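Ticket 608: Left arm drops out mid-cycle with following error on wrist joint

Product: Dudilora two-arm bench cell
Site: Mekden, second-floor workshop
Opened by: Meron Weldu
Priority: Medium, raised to High on the second entry
Status: Open, workaround in place
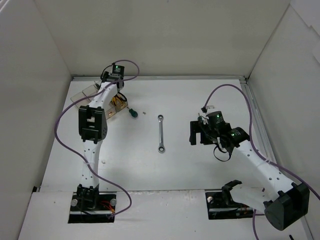
Two-arm cell, tray and hand tools on the work surface.

Summary

The left arm faults while reaching toward the far side of the table. The controller reports a following error on the wrist joint, then drops communication with the wrist. The arm holds its position on the brakes. The right arm is not affected and can still be jogged. Power cycling clears the fault, but it comes back, usually within 20 minutes of running the tray routine.

Steps to reproduce

Home both arms.
Load the tray routine at normal speed.
Let the left arm run between the near position and the far compartment positions.
Wait. The fault has never shown up on the first cycle.

Expected: the routine runs until stopped.
Observed: the left arm stops during the reach or at the end of it. The right arm finishes its current move and waits.

Log

Entry 1, Meron Weldu, 9:40 a.m.

First report. Fault came up while the left arm was extending. I cleared it from the console and it homed without complaint. Ran again and got the same fault. The message is "following error, wrist" and then a second or two later "no reply, wrist." I do not know if the second one is a result of the first or the actual cause.

Payload was well under the limit. Nothing had changed in the program since it last ran clean. The only work done on the cell in June was the cable change on both arms, when we put on the longer purple cables.

Entry 2, Meron Weldu, 10:25 a.m.

Raised priority. The arm faulted with an item in the gripper and the gripper let go after the power cycle. The item fell into the tray and nothing was damaged, but it could have been a tool falling from higher up. Until this is closed, do not power cycle the cell with anything held in either gripper. Support the part by hand with the stop pressed, release the fingers manually, then cut power.

Entry 3, Brarnow support desk, 11:10 a.m.

Thank you for the report. Please send the controller log covering at least one complete fault and let us know the following:

Does the fault happen at reduced speed?
Does it happen with the tray routine replaced by a plain back-and-forth move?
Does the cable touch the arm at any point during the reach?
Are the cable ties in the same positions as before the cable change?

Please do not swap the wrist unit yet. We see this pair of messages with cable trouble more often than with a bad wrist.

Entry 4, Meron Weldu, 12:05 p.m.

Log sent. Answers in the same order.

Yes, it happens at reduced speed, but it takes longer.
Yes, it happens with a plain move as long as the move goes far enough out. A short move near the base ran for the whole of a 20 minute test with no fault.
Yes. The cable goes up over the wrist, comes back across the upper link, and then swings out wide to the left of the elbow. It ends up crossing the lower link at the tie.
No. The old cable had a tie on the upper link of the left arm. That one was not put back. There is a tie on the lower link. The right arm has its cable tied along the forearm, and that arm has never faulted.

The extra length on the left side is looped over the front panel. I had assumed slack was good to have.

Entry 5, Brarnow support desk, 1:15 p.m.

Slack is fine when it is held in place. With no tie on the upper link, the wrist end of the cable carries the weight of the loop and gets pulled each time the elbow opens. The plug at the wrist is a push-fit and will work itself partway out. When it does, you get bad position readings first and lost communication second, which matches your log.

Please try this with power off:

Unplug the cable at the wrist and look at the pins. Any that are bent or pushed back mean the cable must be replaced.
Plug it in again and press until it clicks.
Move the arm by hand through the full reach and watch the plug. It should stay still while the cable bends.
Check the plug at the base end the same way.

The indicator on the wrist only shows that the wrist has power. A green light does not rule out a communication fault.

Entry 6, Meron Weldu, 2:30 p.m.

Done, except for the base end. Pins are straight. The plug was not all the way in. I would say it was out by the thickness of a fingernail, and you could not tell by looking at it from the front of the cell. It clicked when I pushed it.

Moving the arm by hand, the plug does rock a little at full reach. At the near position it does not move.

The light was green during the last two faults, so that agrees with what you wrote.

Entry 7, Meron Weldu, 3:20 p.m.

Ran the plain long move after reseating the plug. It went around 15 minutes longer than the earlier runs and then faulted with the same two messages. Reseating alone does not fix it.

Also had a near miss that belongs in this ticket. A screwdriver and a ring wrench were lying on the work surface. The wrench was in the open space between the arms, where both grippers can reach. The collision check does not know about loose tools. I am adding a line to the start sheet: clear hand tools and loose hardware from the surface before enabling either arm. Small screws count too.

Entry 8, Brarnow support desk, 4:00 p.m.

Agreed on the start sheet. Please also add the cable path to it.

For the left arm, add a tie on the upper link, a hand's width back from the wrist. Leave enough cable between that tie and the plug for the wrist to turn both ways without pulling. Put a second tie near the elbow on the inside of the bend. Keep the loop away from the base recess so that it cannot get pinched when the arm turns. Do not tighten the ties so far that the jacket is flattened.

If it still faults with the plug held still, the cable itself is suspect and we will send one from the Chantharasri warehouse.

Entry 9, Meron Weldu, 5:10 p.m.

Added the upper link tie. The plug no longer rocks at full reach when I move the arm by hand. Have not added the elbow tie yet, we are out of the wide ones and I do not want to use the thin kind there.

Ran the tray routine at reduced speed, 3 runs of 20 minutes each, no fault. Have not tried normal speed and do not plan to until the elbow tie is on.

Current workaround

Left arm limited to reduced speed.
Nothing heavier than the test pieces in the left gripper.
Check the wrist plug by hand before each session, power off.
No power cycle with a part held.

Still to do

Fit elbow tie on left arm (Meron, when the ties arrive).
Check base end plug, left arm.
Repeat the tray routine at normal speed.
Brarnow to confirm whether the error text can be changed so that a loose plug is not reported first as a following error.

Ticket stays open pending the normal speed run.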